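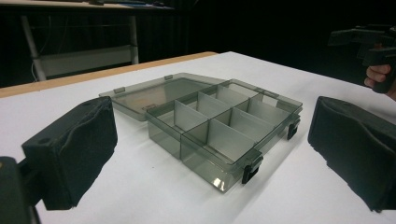

Smoky gray organizer, eight compartments, lid open. Nothing in it yet.

Starting a thread on the hardware drawer. I said in September I would sort it and now I am doing it. I'll post as I go, so mute me if you don't care about screws.

The drawer is the second one down in the kitchen, under the forks. It has been the place where small metal things go since we moved in. Picture hooks, wall anchors, the spare feet from the couch, keys to I don't know what. It no longer closes unless you push down on the middle.

My limit for this job was one box and one evening. I have bought bins before without measuring and ended up with bins in the closet holding other bins. This time I measured the drawer first and wrote it on my hand.

The box has one long divider down the middle and three short ones across it, so two rows of four. The dividers are pale and the rest is dark see-through plastic. I like that. I can tell where one section ends without getting my glasses.

Two black latches on the one side. I mention it for anybody who has carried a box of screws by a lid that just presses on. I did that once on a stepladder. I was finding screws in the hallway until spring.

First step was dumping the drawer onto an old towel. A towel is better than a tray because things don't roll. Use a dark one if you have it.

Second step was pulling out everything that isn't hardware. Batteries, a tape measure, birthday candles, soy sauce packets, a Jitum punch card with 3 punches left on it. The Jitum on our side of town closed, so that went in the trash.

The batteries went in a jar to be tested. I didn't put them in the box. Batteries and loose screws should not share a space.

Now the sorting. I tried going by size and quit after ten minutes. What works for me is sorting by job. When I'm holding a picture frame I don't think "I need a one-inch nail," I think "I need the picture stuff."

So here is the plan for the box, back row left to right: picture hooks and small nails, wall anchors, wood screws short, wood screws long.

Front row: machine screws and nuts, washers, felt pads and rubber feet, and then one section for mystery parts. The mystery section is allowed to get full once. After that it gets dumped.

Genalyn Ignacio asked if I counted the screws. I did not plan to, but then I did the wood screws while the rice was cooking. 69 short ones. I have never in my life needed 69 short wood screws.

Most of those came from one carton of 350 I bought for the back fence. If you are building one fence, buy the small carton and go back if you run out.

Nestor Tiongson says I should have gotten the kind with little removable cups so you can carry one section to the job. Fair point. He has a garage, though. I have a drawer. The cups would be too tall for it.

Question from a couple of people: why not baby food jars. I grew up with baby food jars nailed by the lids under a shelf, and they worked fine. I don't have the shelf, and I don't have a baby.

Wall anchors took the longest. I had some 100 of them in at least four kinds, and the plastic ones all look alike until you hold them next to each other. I kept two kinds and bagged the others for the swap table at Saludo on Friday.

Bent nails went straight in the scrap can. My dad would have straightened them on the back step with a hammer. I kept one bent one that makes a good hook for the broom.

For the Allen keys I gave up on the box. They are too long for the sections I have left. They're on a ring on the inside of the cabinet door now, with the bike one marked in nail polish.

On labels: I'm using masking tape and a marker, on the outside of the lid, in the same order as the sections. I've had a label maker from Plunerum for years and the tape for it costs more than it should. Masking tape peels off clean when I change my mind.

Also wiped out the drawer before anything went back. There was a layer of sawdust and what I think was cumin. Warm water, a drop of dish soap, dry it well. Any damp left in there and your nails will rust.

One thing I would do differently. I'd make the washers share with the nuts and give the picture stuff two sections. The hooks are wide and the wire takes up room. I may swap it this weekend.

The couch feet do not fit anywhere. They are in a sandwich bag with "couch, brown one" written on it, taped to the underside of the couch. Genalyn's idea and a good one.

Keys: seven of them. Two fit the shed. One fits Genalyn's old apartment and is going back to her. The other four have until the end of the month.

Somebody wanted to know if the box came from Jaserell. Yes, the aisle with the fishing things, across from the coolers. The craft aisle has similar ones but I didn't like the lids.

Next is the drawer under this one, with the rubber bands and takeout menus. I'm going to eat first.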